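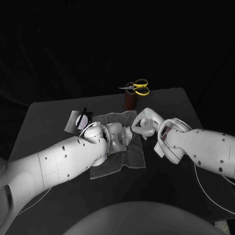

Grey towel, dark table.

Dye room notebook, Kondbridge. April, started writing at ten past four with tea.

Madder again, and I am happy to say a much better day than the last one, when the whole pot went the colour of old brick and I sulked over it. Bronisława had left me a bag of the Sikley roots, batch 981, chopped smaller than I would have had the patience for, and I weighed out 200 g and left it soaking overnight in the big steel pan with the dented lid. Poured off the first water this morning and kept it in a jar, labelled, because it is a rather nice weak yellow and Etelka may want it for her samples.

Wool: 14 skeins of the Dekker two-ply, all scoured and alum mordanted last month and kept damp in the fridge in the back (please, whoever moved them next to the milk, it was fine, but do put them back on the lower shelf!). I tied them more loosely than before. Last time the ties left little pale collars on every skein, which Manolis rather liked and I did not.

Heat: brought it up very slowly on the small ring, the whole morning really, and never let it near a simmer. The probe thermometer is reading low again, so I used the glass one and trusted that. A pinch of chalk went in before the wool, our tap water up here being so soft. Turned the skeins every 30 minutes, gently, with the beech stick and not the tongs.

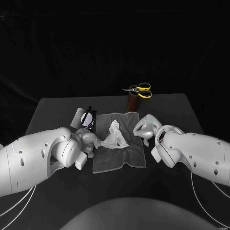 Can the same madder roots be used a second time?
They can, and the second bath is often the prettier one, softer and more towards coral. Strain the roots out, keep them in their bag, and put them into fresh warm water with another pinch of chalk.

I took out half the skeins after lunch and left the others in to cool with the bath. The first lot is a clear orange-red, still with a bit of rust in it where the wool is doubled. Hendrik put his head round the door and called it tomato soup, and I suppose he has a point, but I have wanted tomato soup for weeks and I am not going to argue. The others look deeper, though wet wool always flatters itself and I shan't write down a colour until they have hung for a night.

One skein felted slightly at the tie end. My own fault, I rinsed it too cold straight from the pan. It can go to Maarten for his darning basket.
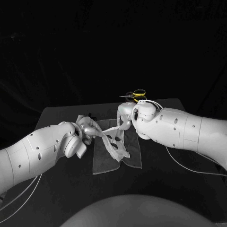
For next time

Order more alum, the tub is nearly down to the scoop. Ask at Zusanton whether they still sell the wide muslin, as the present bag has a hole and I spent far too long picking bits of root out of the wool. Second bath tomorrow with the leftover roots and the thinner yarn. Cuttings from each skein to be pinned on the facing page once dry, with the cooled ones on the right.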